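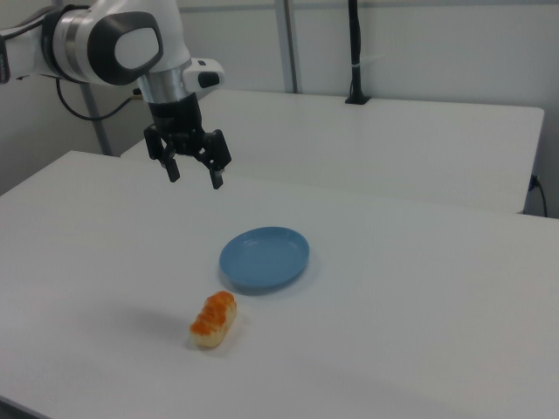 March, afternoon. Plate and little roll, white table

I spent the first part of the afternoon on the blue plate, and I'm glad I did, even if it meant the tea went undrunk. It's the small round one with the shallow rim, and after all our back and forth last month I have come round to Macarena Escobar's view that it's the right one for the white tabletop. The sky blue is soft enough that it doesn't shout, and you can still find the edge of it at a glance from the far side of the room (I tried, twice, with and without my glasses).

The big cream platter from Horkstead goes back on the shelf. Lovely thing, but on a white table it simply melts away, and at 14 inches across it makes any single piece of food look lonely.

Now, the food. I still can't settle what to call the long little piece. I wrote "sushi" on the sheet, Macarena crossed it out and wrote "pastry", and I can see her side of it, so for now it's down as "roll, small" and we can both live with that. It starts on the bare table, nearer the front and left of the plate, and the plate stays empty until its turn comes. Please keep to that layout, whoever is in next, so the pages match.

Light: the plate throws a faint gray shadow at its lower left. I rather like it and would leave the blinds as they are.

Washing up. Encarnación Nieto asked me to write down that the plates get warm water and the soft cloth, never the green scourer, which took the shine off two of the old Carrasco saucers and made us all sad. The tabletop gets wiped with the damp cloth and then the dry one, going right out to the corners.

Still to do: look in box 17 for a second blue plate, and ask Dreltden if they still sell that size. Their old list had it as item 153. Also find a proper lid for the roll's tin, the foil keeps tearing.

Back at 2 tomorrow, with fresh tea.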